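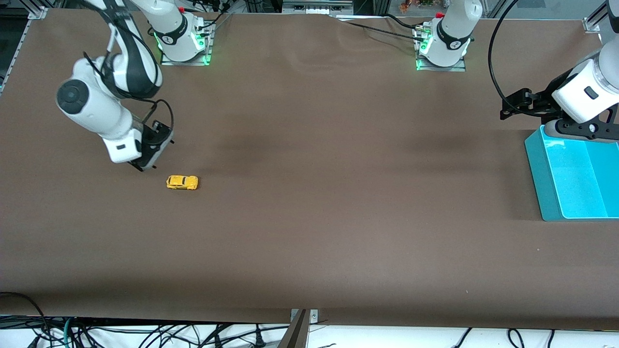

The two-arm cell in Oltgate, with a toy car and the turquoise bin.

The fault came in August, after 1,348 cycles. "The right gripper closed too early and pushed the car into the table," says the Holroyd technician who looks after the cell. The software reported a good grip – 3 times in a row. "This worried me more than the push." Her team has lowered the speed limit to 90 millimeters per second. The cause is still open. "I suspect the cable at the wrist, but I cannot prove it yet."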